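When the arm stopped listening

Raluca Dumitrescu was standing at the bench with a screwdriver in her hand when the arm started to come down on its own. It was May, a little before four in the afternoon, and she had pressed pause on the pendant half a minute earlier.

"I looked at the screen and it said paused," she says. "Then I looked at the arm and it was moving."

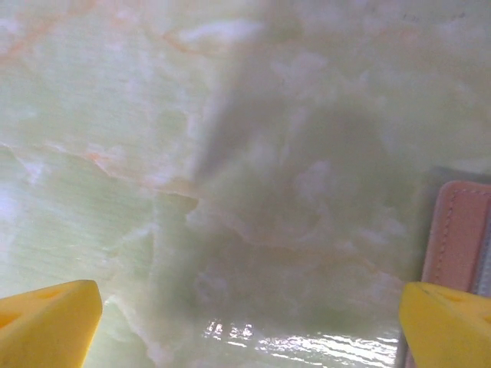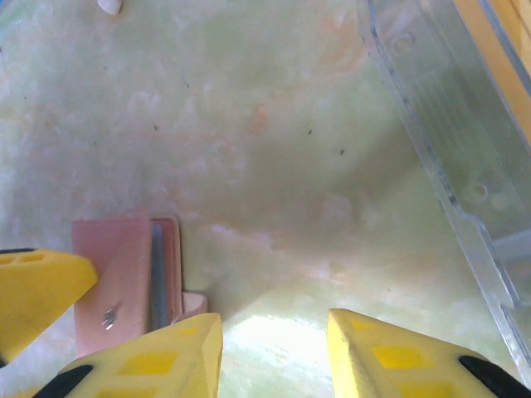
Wrist camera views of the bench at Filtell, with the yellow fingertips and the pink holder.

Filtell is a small shop that sets up handling cells for companies that sort and pack delicate items. Dumitrescu has worked there for two years. The job that week was a pick-and-place routine for a customer, run on a stone-patterned bench top. The control software, Kiltine, is licensed from outside. The arm is the one everyone in the shop calls Joseph, and the name is on the maintenance sheets too.

She was not hurt. The fingers closed on the back of her glove and pulled it, and she got her hand out of it. The arm carried the glove to the drop position and let go of it there.

"That's the part people laugh at when I tell it," she says. "I didn't laugh. I sat down on the floor for a bit."

Lucian Stanciu was at the next bench and hit the red button. By his account the move had already finished by then. He went through the logs that evening with Marius Tudose, who runs the integration side, and they found the pause command recorded at the right time. They also found a move command sent after it.

Tudose explains it like this. The pause from the pendant stopped the program. It did not clear the queue. One motion had already been handed to the arm controller by a retry routine, and the retry routine ran on a 30-second timer that did not check whether the cell was paused. When the timer ran out, the retry went through.

"It was our code," he says. "I want to be clear on that, because the first thing the customer asked was whether the arm was faulty. The arm did what it was told. We told it the wrong thing."

The retry had been added to deal with missed grasps. The bench has a glossy finish and the overhead light leaves a bright patch on it, right where the wrist camera looks between the fingers. On some tries the vision step lost the target in the glare and gave up. Aurel Bratu wrote a few lines so that the arm would wait and try again.

Bratu does not dodge this. "I tested it for what I wrote it for. Bad grasp, wait, try again, fine. I never tested it with somebody pressing pause in the middle of the wait. It didn't cross my mind that those two would meet."

The team went back through the saved logs to see how often they had. There were 41 sessions on file with the retry turned on. In 7 of them a queued move had gone out after a pause. In the other cases people had either been standing back or had taken it for the end of the previous cycle.

Had anyone reported it?

"I saw it once," says Stanciu. "I thought I'd pressed resume with my thumb. I didn't write it down. I should have."

Dumitrescu had a complaint of her own, and it was about the habit of reaching in on pause. The written procedure said to use the stop and remove drive power before putting a hand near the fingers. Hardly anyone did, she says, herself included, as it meant homing the arm again each time, and that took several minutes.

"You're only moving a little holder over, or one of the clear plastic pieces. You think, it's paused, it's two seconds."

The changes since then are short enough to fit on a page. Pause now clears the queue. The retry asks for the cell state before it sends anything, and it waits for a person to confirm. Emanuel Lazăr, who looks after electrical work, fitted an enabling switch from Markon that has to be held for the drives to stay live while anyone is inside the marked line. He also cut the homing routine down.

"If the safe way takes five minutes, people will do the other thing," Lazăr says. "So I worked on the five minutes."

The glare has not been fixed. Tudose has ordered a diffuser for the light, and until it comes the retry count stays at zero. Missed grasps stop the cell and someone walks over.

Dumitrescu went back to the same bench the next morning. She still looks at the arm before she looks at the screen.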